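Speaker notes: Teaching by doing
Storstead session, 29 January 2022
Slides 1 to 9, short version

Slide 1. Title
Say hello, say what the talk covers: how we show a robot a job when we can't easily write the job down. The job is handling stems. Mention that the flowers are artificial, so that people stop worrying about them.

Slide 2. Two ways of showing
By hand: you take hold of the arm and move it through the task. By remote control: you stand back, work a controller, and the arm copies you. Both give a recording of where the arm went and what its camera saw. Keep this to a minute. Most of the room will know it.

Slide 3. Why we moved to remote control
We started by hand on the Hindard job. The person's sleeves and fingers were in half the camera views, and the robot never has those when it works alone. Guiding two arms at once by hand is also tiring. Pause here and ask who has tried it.

Slide 4. Two arms
Leave the picture up while talking. Points to make: each gripper has its own camera, the cables need slack, and the two arms have to share the middle of the table without meeting.
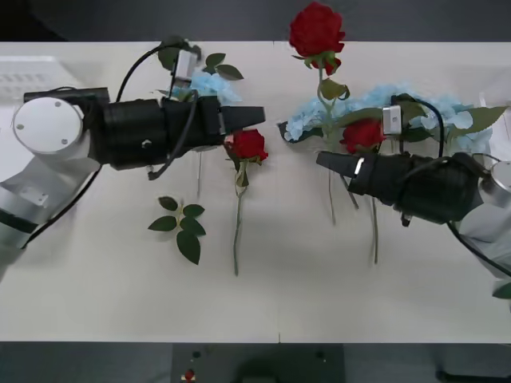

Two arms over the roses and hydrangeas.

Slide 5. What we recorded
563 demonstrations in all. We kept 362 for training. The rest went for dull reasons: the operator stopped halfway, a stem was dropped and picked up again, or the recording started late. Say that we did not throw out slow ones. If asked about the dropped stems, say that Cheng keeps them in a separate set and has not used them yet.

Slide 6. What makes a good demonstration
Go slowly near the stem and at normal speed elsewhere. Don't correct a grip several times over, just let go and start again. Look at the camera view before closing the gripper. New operators tend to watch the table and forget that the robot only has the cameras. Kuner gives new operators a practice morning before any recording is kept, and we have copied that since June.

Slide 7. Laying out in a row
Long stems side by side, heads at the same end. A leaf under the gripper can hide the stem from the camera, so the approach angle matters more than people expect. Point to the rose in the gripper and how much of its head is covered. Then take the first question from the list if the room is quiet. 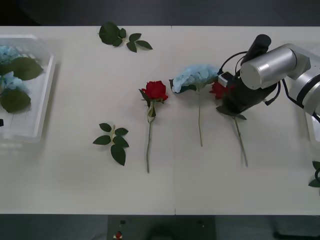
How many demonstrations does a new task need before it is worth training on?
It depends on how much the starting layout changes. With everything put back in the same place each time, a small set will do for a first try. If the stems start anywhere on the table, plan for a few hundred and train once partway through to see what is missing.

Slide 8. What still goes wrong
Thin stems lying close together. The arm goes between them and closes on nothing, or takes both. More demonstrations of the same layout did not help. Mixed layouts did, a little.

Slide 9. Next
Same task, new operators, no practice morning, to see how much the practice is worth. Leave the contact page up during questions. Clicker goes back to the front desk.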